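Learning to tidy up in other people's bedrooms
A Canadian team is teaching a robot to handle laundry without bringing a robot along

The hardest part of teaching a robot to pick up a facecloth is finding enough facecloths. Cloth has no fixed shape. Drop the same one twice and it lands in two different heaps, and a system that has practised on one may be stumped by the other.

Researchers at Hodidska, a home robotics lab, have spent the past year on that problem. Their method, called Irine, leaves the robot at the lab. People work in ordinary homes with hand-held grippers, doing the chore themselves while a wide-angle camera mounted on the tool records what the fingers are doing. The footage is then used to train the software that drives a real arm.

The latest round covered 201 homes and produced 2,363 usable recordings of small fabrics being picked up, sorted and put down again. Participants were asked to leave their rooms as they were. Beds, coats and shopping bags stayed where they happened to be, and the cloths went on whatever table was handy.

That clutter has value. Earlier versions of the system were trained on a plain grey bench under even light, and did well there. On a patterned tablecloth they fell apart, closing on printed leaves or on the border of the cloth itself. Overlapping fabrics of similar colour caused the same sort of trouble, with the gripper taking two layers when it wanted one.

Irine tackles this by learning from the moments before contact as well as the grasp. The model predicts where the edge of the top layer runs, then picks an approach for the fingers. If the prediction is weak, the arm nudges the heap and looks again. It is allowed up to five nudges before it gives up and moves on to the next item.

In tests on a table the system had never seen, the arm separated single cloths from a mixed pile far more often than the bench-trained version did. It was also slower. Much of the extra time went to nudging, and the team says some of those nudges were wasted on cloths that were already lying in a good position.

There are other limits. Thin, slippery fabric still slides out of the pads, and glare from a window can throw off the edge prediction. The recordings also depend on the person holding the tool. Some people make quick, confident grabs and others hover, and the model picks up both habits. Hodidska now screens out the slowest recordings before training.

A second lab, Huerta, is running the same software on a different arm to see how much of the skill carries over. Early trials used 11 types of cloth, from tea towels to baby clothes, and the results are still being checked. The next set of home recordings starts in December and will add drawers and laundry baskets.

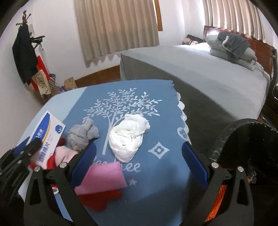

Small cloths on a bedroom table, seen from the camera on a hand-held gripper.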